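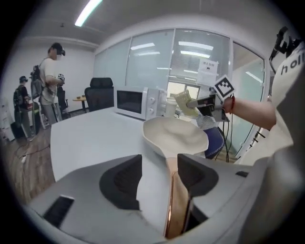

Pratska hand-held gripper: replacement finger pads and service notice

Product page for operators and service staff. Revised 20/07/2021.

The Pratska is a two-finger parallel gripper operated by hand. It is sold singly or as a pair, with two finger blocks, one set of textured pads, a marker plate and a tether cable. Replacement pads are listed under part 116 and are stocked at Nurthorpe.

Service notice: late release on thin and mesh items

Units fitted with the first-issue pads may fail to let go of a thin item when the trigger is released. The fingers open to full travel, but the item stays attached to one pad or is drawn back into the opening between the fingers. The trigger position recorded by the unit reads "open" throughout. Any software that relies on that reading will treat the item as released.

The fault was first reported by Eliseo Pacheco at Lenihan in December, on a session log in which 11 releases were marked complete with the item still held. Harpreet Dufour reproduced it on the bench at Nurthorpe with two units from the same batch. Rigid items with a smooth handle released normally on both. Open-weave fabric, netting and loosely knitted cloth did not.

Cause

The first-issue pad has a deep surface texture. Threads catch in it under load, and on a worn pad the lower edge curls away from the finger block, leaving a lip. Fabric pushed past the lip sits behind the pad instead of in front of it. Squeezing harder makes this worse. In the most serious case a thread works down into the finger slide and the fingers stop short of closing, which shifts the zero point for every grasp that follows.

Handling fabric before the new pads are fitted

Take the fabric by a folded edge or a seam where there is one. Keep it above the lower third of the pad. Open fully, pause, and look at both pads before moving away.
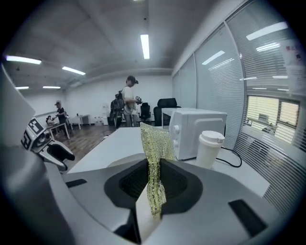
If the item does not release

1. Stop moving. Hold the gripper still over the table.

2. Release the trigger completely. Do not pump it.

3. Pause the recording, then switch the unit off at the tether.

4. Lift the item straight up and out by hand. Do not pull it sideways across the pads.

5. Inspect the slide for loose threads. Remove them with plastic tweezers; metal ones score the slide.

6. Switch on, close the fingers on nothing and check that the zero reading returns. If it does not, take the unit out of use and label it.

Keep fingers clear of the opening while the unit is powered. The return spring is strong enough to bruise, and one minor pinch injury has been reported to us.

Replacement pads

The second-issue pad has a shallower texture and a bonded lower edge. It fits all Pratska finger blocks without new screws. Guilan Song's wear test ran the new pads through some 500 cycles on netting with no late release. Grip on smooth handles is slightly lower than before — long utensils may rotate if held far from the balance point. We do not consider this a fault.

Inspection interval: every 200 operating hours, or at once after any late release.

Tools needed: 2 mm hex key, plastic tweezers, lint-free cloth. Do not use solvent on the pads.

Compatibility: all Pratska units. The Tundau finger set uses a different block and is not affected.

Recorded data

Sessions made with first-issue pads and fabric items should be checked by eye at each release. Trigger state alone is not enough. Eimear Buckley keeps the list of affected serial numbers and can confirm whether a unit shipped with the old pads; the serial is on the underside of the housing.

Ordering

Part 116, pad set, second issue, supplied as a pair. Free of charge against an affected serial number. Old pads need not be returned unless the bond has failed, in which case send them to Nurthorpe with the log for that session.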